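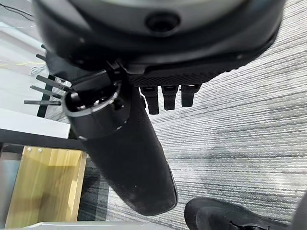

## The carpet at Cindside 126

Light gray, white and charcoal, all in thin streaks running the same way. I've been in love with this carpet since the day we got the keys, and yes, I know that's a strange thing to say about a carpet! That's a bit of white tabletop over on the left.

I keep this page for people who ask how the new room is coming along (hi, family group chat). Cindside is the long low building behind the Pinheiro bakery, and 126 is the unit at the far end, all 800 square feet of it. It was an office before we got it. The walls were beige, the lights hummed, and there was a smell in the hallway that took most of June to leave. The carpet was the one thing I didn't want to touch.

It came from a place called Findero, or so the label on the spare tiles in the closet says, and the pattern name is Flistska. I've been pronouncing it a different way every time. I did look into ordering more for the hallway, but they only sell it in boxes and I'd be stuck with most of one, so the hallway is staying plain for now.

What I like about the streaks is how much they forgive. Crumbs, thread, pencil shavings, whatever comes in on your shoes: you really have to hunt for it. I still vacuum, promise. I go across the lines first and then along them, usually before 4 in the afternoon while the light from the side windows is low enough to show what I missed.

The furniture is still getting shuffled. I wanted everything pale so the floor could do the talking, and I think that's working, although I've moved the tables so many times there are little dents all over the pile. An ice cube left to melt on each dent gets most of them out. Takes a whole evening, though, and you do have to remember where you put the ice cubes (cold sock, very unpleasant).

## Up on the table

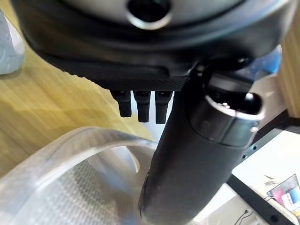
*Clear plastic with a crosshatched texture, and pale wood grain behind it.*

I'm a sucker for anything see-through with a pattern in it. It goes all frosty and shimmery when the light gets in, and against light wood it looks so much nicer than I expected from plastic!

Still on my list: a lamp for the dark corner, 2 hooks by the door, and something to hide the fuse box. I'll add more pictures once the lamp gets here.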